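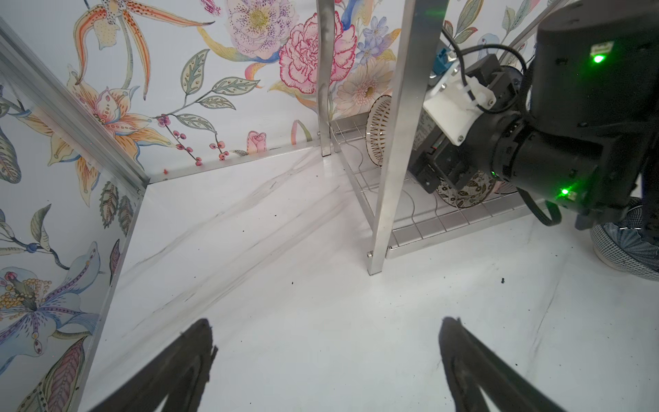 Can Niremeck replay a failed webhook without sending it twice?

It can, as long as you give each event a key of your own. Niremeck stores the key with the delivery, and if your server has already acknowledged that key, the replay stops at their end and shows up in the log as "skipped." Without a key it will happily resend everything you select.

I wanted to get that out of the way because it was the first thing I asked when Chantelle Mokgethi suggested we try it, and I had to dig through two pages of docs to find the answer.

Some background. I look after the messaging side of an appointment reminder app. We send texts, people text back YES or CHANGE or (fairly often) a whole paragraph about their dog, and every one of those replies reaches us as a webhook. For three years the thing catching them was a little Express app I wrote in an afternoon. It had one route, one queue and a log file that rotated whenever it felt like it. When something went wrong I would SSH in, grep for a phone number, and hope.

In February we moved our reminders to a new template and a chunk of replies started failing to parse. I found out from the support inbox, six hours in. By then 2,269 inbound messages had been answered with a 500 and our SMS provider had given up retrying most of them. I rebuilt what I could from their export, and the next morning I started shopping.

We looked at three things. Clostero is the one Hamisi Shemweta had used at his last job, and he still likes it, but it wants to own your queue and we already have one we're fond of. Brilance has a gorgeous dashboard and a local tunnel that dropped on me twice during the trial. Niremeck is plainer than either, and I have been using it daily ever since. I love it! I'll try to explain why, and I'll get to the parts that bug me too.

Setup

You get an inbound URL. You point your provider at it, and you tell Niremeck where to forward. For us that was one change in the provider console and one in our config. The Node package is small (I read the whole thing over lunch) and it does signature checking, key handling and not much else. Our Express route went from a page of code to this:

const niremeck = require('niremeck');
app.post('/inbound', niremeck.verify(process.env.NM_SECRET), handleReply);

One gotcha: the verify step needs the raw request body. If you have express.json() mounted globally, as I did, every signature fails and the error just says "mismatch." Mount the JSON parser after it, or only on the routes that need it. Musyoka Mussa spotted that one in a couple of minutes after I had been staring at it for most of a morning.

Local development

This is where I fell for it. You run niremeck listen 3000 and your laptop becomes an extra destination, so live test traffic goes to staging and to you at the same time. Close the lid, get on a train, open it again, and it picks up where it left off and asks if you want the deliveries you missed. I set a breakpoint, texted our test number from my phone, and watched the reply land in the debugger before I'd put the phone down.

You can also save any delivery as a fixture. We now have a folder of real awkward replies, scrubbed of phone numbers: emoji only, right-to-left text, a message split in three by the carrier, one that is just a period. They run in our test suite on every push. I used to make these up by hand and mine were never weird enough.

Search and replay

Search is fast and it looks inside the payload. You can type a field and a value, like Body:CHANGE, and narrow by response code and time. Tick the rows, hit replay, choose a rate. I did a rehearsal on staging with 2,605 stored deliveries at 300 a minute, and it was done before I had finished my coffee. Our keys held up: the ones we had already handled were skipped and the rest went through in order per sender. That "per sender" bit is a checkbox, off by default, and if you handle conversations you want it on. Otherwise a person's CHANGE can get processed before their YES and you'll book them into something odd.

Transforms are there too, little JavaScript functions that run on a payload before it's forwarded. I use exactly one, to rename a field that our old provider and new provider disagree on. Bernardo Caldeira, who reviews most of my pull requests, would rather that lived in our repo where he can see it in a diff, and he has a point. There is a pull command in the CLI that writes transforms out as files, so we compromised and check those in.

The things that bug me

Alerts go to email or to a webhook, and that's the list. We had to write our own small bridge to get them into chat.

Roles are either admin or read-only. I would like our support lead, Heriberto Zapata, to be able to replay a single message without also being able to delete a destination.

The log view forgets your column choices when you switch projects. Tiny, but I do it twenty times a day.

Retention on the plan we're on is short, and the archive export gives you one giant JSON file per day with no option to split it. Ours choked the viewer I normally use, so I stream it line by line with a script.

And the docs need an afternoon of love. The examples are good but they are scattered, and the page on keys is filed under "Advanced," when I think it should be the second thing you read.

Would I pay for it again

Yes, already did. Last month the same kind of parse failure came back (my fault, a regex) and Niremeck emailed me on the third bad response. I fixed the handler, filtered by response code, and replayed 2,229 deliveries while still on the call where we were discussing it. Support didn't get a single ticket.

If you only take in a handful of webhooks a day, your little Express app is probably fine, though I'd still add a table that stores the raw payloads. If replies from actual people are coming through there, give the trial a go with a spare phone number and the listen command.

Next on my list is moving our voice callbacks over. They time out much sooner than the SMS ones do, so I want to measure the extra hop first, and I'll update this review when I have numbers.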